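Handout 4: Lighting and ventilation in open-plan rooms
Module tutor: Nobuhle Modise. Read before the July resit.

## 4.1 Maintained illuminance

The lumen method gives the average illuminance on the working plane:

E = (n × F × UF × MF) / A

where n is the number of lamps, F the output of each lamp in lumens, UF the utilisation factor, MF the maintenance factor and A the floor area in square metres. For the Stornville exercise, take a design value of 300 lux and a floor area of 81 m². UF is read from the maker's table once the room index is known. Pale ceilings raise it; dark floors lower it.

## 4.2 Mezzanines

Treat the deck and the floor beneath it as separate zones, each with its own mounting height. An open railing is ignored in the calculation. A solid parapet is not.

## 4.3 Supply air

Warm air collects under the upper ceiling. Size the extract for the upper zone first, then check the draught at seat height below. Pretorius's worksheet uses 43 occupants and 2 air changes per hour; keep both values.

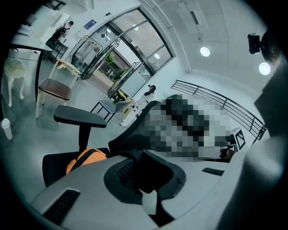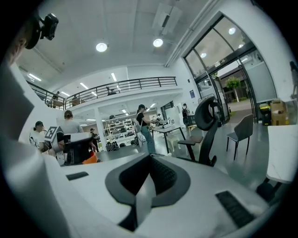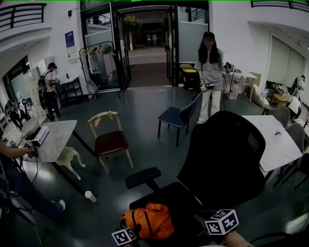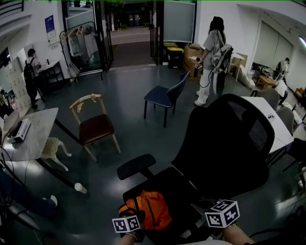 Fig. 4.1: Interior views. Ceiling lights and mezzanine railing in the second.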